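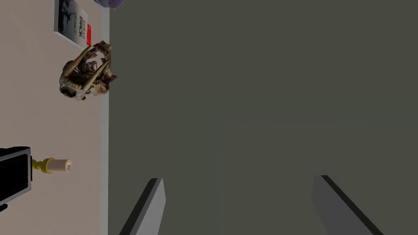 Setting up the wrist camera on a simulated tabletop cell

I love this job. You spend an afternoon on it and suddenly every run that comes out of the cell looks right, and you stop squinting at sideways footage with your head on your shoulder! What follows is how I set up the gripper and wrist view in our sim cell at Reltley, the one we call Lemma. Pushpa Sandhu built the first version and Trilok Yadav rewrote the gripper part, so if something clever turns up below it's probably theirs.

You'll need the cell file, the arm model, a two-finger gripper, and a handful of scanned objects with textures. Start from a clean copy. I keep mine in a folder called Baltgate and never edit the original.

Put the table in first

Load the table by itself and leave the floor dark and plain. A pale table over a dark floor makes the edge super easy to find, and you'll be using that edge a lot. Lock the table so it can't move. If you skip the lock, the first bump from the arm sends the whole thing drifting and you'll blame the arm (I did, for most of a December).

Fit the gripper

Attach the gripper to the last link of the arm and zero all three rotation values before you touch the camera. Open the fingers all the way. Now look through the wrist camera: you want both fingertips coming in from the bottom of the view, one on each side, with a clear gap between them. If you see only one, the camera is shifted sideways on its mount. Fix it in the mount offset and leave the lens settings alone.

Close the fingers slowly and watch them meet. Trilok runs this at 1000 steps so he can catch any stutter. Open them again when you're done.

Check the roll

With the arm parked off the side of the table, the table edge can run straight up and down through the view, and everything on top looks like it's lying on its side. A book is great for checking this, by the way, because the lettering shows you right away which way is up. Turn the last joint a quarter turn and look again. If the lettering comes level, your roll is fine and the parked pose was simply turned. If it stops at some odd angle, go back to the mount and look for a leftover rotation value.

Drop the objects

Now the fun part! Mix your shapes. Boxy things and flat things settle quickly, but round things roll and anything spiky rocks around on its points. An animal skull with long fangs is a wonderful stress test, since all those teeth need a decent collision shape. Use seed 176 if you want to compare with our runs; 2239 is good for a second layout.

Let everything settle before you save. Look closely at anything hanging over the table edge. It can stay if it's stable, and I like having a few awkward ones, but let the sim run on for a bit and check that it's still in the same spot.

Save the parked pose

Move the arm to the side with the fingers open and nothing between them. Save that as the start pose, then reload the cell from scratch and compare the two wrist views. They should match. Jyoti Mishra found a bug in ours where the gripper reloaded half closed, and the cure was to save the finger position separately from the arm joints.

Our current start pose is number 1225 in the pose list. Write yours down in the cell notes, along with the mount offset and the seed, and you're ready to run your first reach.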